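Rorstead Residents' Association
Minutes of the September meeting, started 7 p.m.

1. Minutes of the last meeting
Agreed, with one correction: the drain on Prida Lane was reported as fixed. It is still blocked.

2. Breakfast club
The club wants 440 dollars for the coming quarter. The figure for bread looked high to several of us and no receipts came with the request. Half was approved, the rest to wait for receipts.
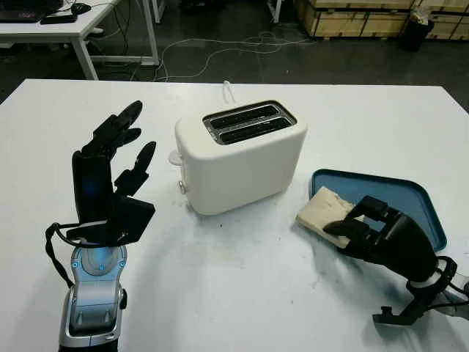
3. Parking permits
The city says the new permit scheme will free up 112 spaces. We asked where they are and got a map with no streets marked on it. Wirnix, the firm that did the survey, visited on 3 mornings, all during school vacation. The meeting did not think much of this. A letter will go to the city asking for the raw numbers – we asked in the spring as well and heard nothing.

4. Hall heating
Vik quoted 900 dollars for a new thermostat and fitting, and claims it will pay for itself by next winter. No workings were supplied. The last thermostat was sold to us with the same promise and the bills went up.

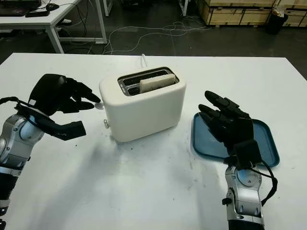 One resident said the hall was too cold to sit in last year and she would sooner pay Vik now than spend another winter arguing about it. Others wanted a second quote first. Put to a vote, the second quote won narrowly.

5. Any other business
The notice board key is still missing. Meeting closed at 8:40 p.m.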